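Packaging and Handling of Produce, Handout 4
Unit: Film bags with reclosable seals

Load firm, bulky items first. A bunch of bananas goes in whole, stem intact, with smaller items placed under or beside it where the film has slack. Printed film, such as a dot pattern, reduces the area available for inspecting contents.

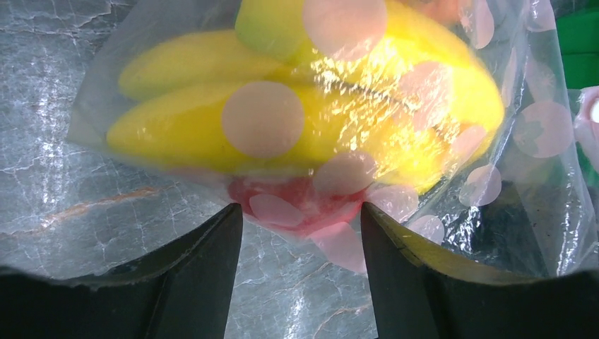 Load limits for the Sinum exercise are 3 items per bag in the first round. Record wrinkling at the base before lifting. Glare on creased film can hide a gap between items, so check from two sides.

Zipper strips should lie flat before closing. A strip that bows under load is noted on the sheet as "arched". 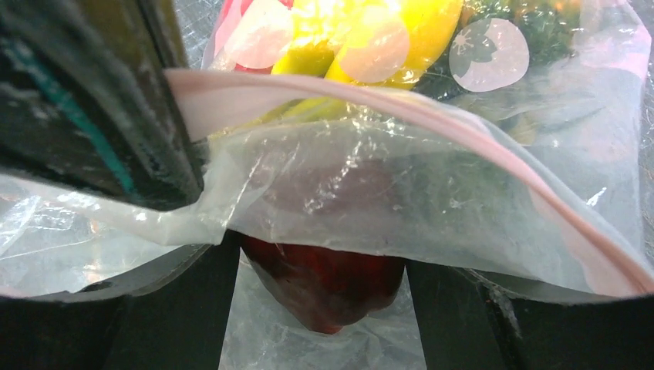
Feng-yi Fu objects that the term is too loose, and would have the sheet record where along the strip the bow begins. Both forms are accepted until June.

Reading: Suominen, section 3.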